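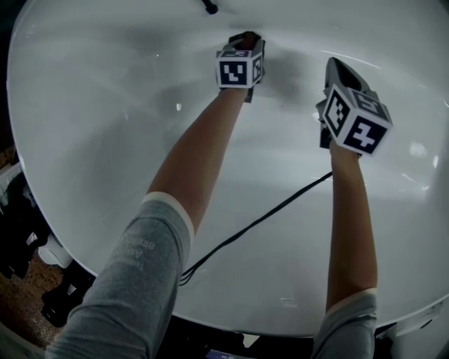
Bathtub work with hand-held grippers at Orkance.

Orkance Commits Equipment Budget for Bathroom Cleaning Automation

11 October 2019

Orkance, a provider of housekeeping services to hotels and residential care operators, today announced that its board has approved an equipment budget for the first stage of its bathroom automation program. The budget covers hand-held grippers, a full-size test bathtub and the computing equipment needed to store and process recordings. The purchase of robot arms will be considered separately, at a later stage.

The decision follows a planning review that began in June. The review looked at 93 bathrooms in buildings served by the company and recorded the type of tub, the position of the faucets and the amount of floor space available beside the rim. It found that the bathtub was the most time-consuming single item in a standard room and the one most often named by staff as hard on the back and shoulders.

"We were asked by several suppliers to commit to a complete robot before we had described the job we wanted it to do," said Fionnuala Fahy, Director of Operations at Orkance. "The board preferred to spend a smaller sum on describing the job properly. The recordings will belong to the company and can be used with whichever arm we select." 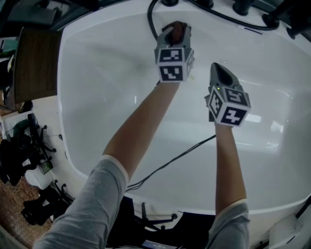
Under the approved plan, trained operators will carry out tub tasks with a gripper in each hand. Marker cubes fixed at the hands allow the position of each tool to be followed through the task. The company has set a target of 875 recorded sessions before any request for bids on robot arms is issued. Of these, 341 will be set aside for work near the rim and fixtures, where reach and clearance vary most between models of tub.

Grisent will supply the grippers under a purchase agreement that includes spare finger pads, replacement cables and a repair service. Orkance chose to buy the grippers outright after comparing the cost with a lease. Computing equipment will be leased from Rekura, with an option to return or extend at the end of the term. The engineering firm Ó Riain has been retained to advise on safety, floor loading and electrical supply in rooms where powered equipment may later be used.

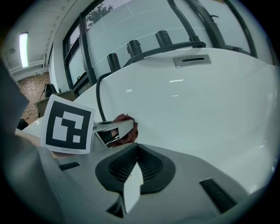

Finger pads and other wearing parts have been given their own budget line. Colm Mulligan, Head of Procurement, said that earlier equipment plans at the company had treated such items as general supplies, and that their true cost had been difficult to track as a result.

"A gripper is a modest purchase compared with an arm, but it is handled all day," Mr. Mulligan said. "We have asked for prices on parts and repairs to be fixed for the full term, and we will report spending on them each quarter."

Eight operators have been assigned to the program. All are current employees with experience in room cleaning, and their regular hours and pay are unchanged. No reduction in housekeeping staff is included in the plan.

A second budget request, covering robot arms, mounting equipment and installation, will go to the board once the recording target has been met. Suppliers wishing to receive the bid documents may register with the Orkance procurement office.

About Orkance

Orkance provides housekeeping, laundry and building support services to hotels and residential care operators.

Media contact: Orkance Corporate Communications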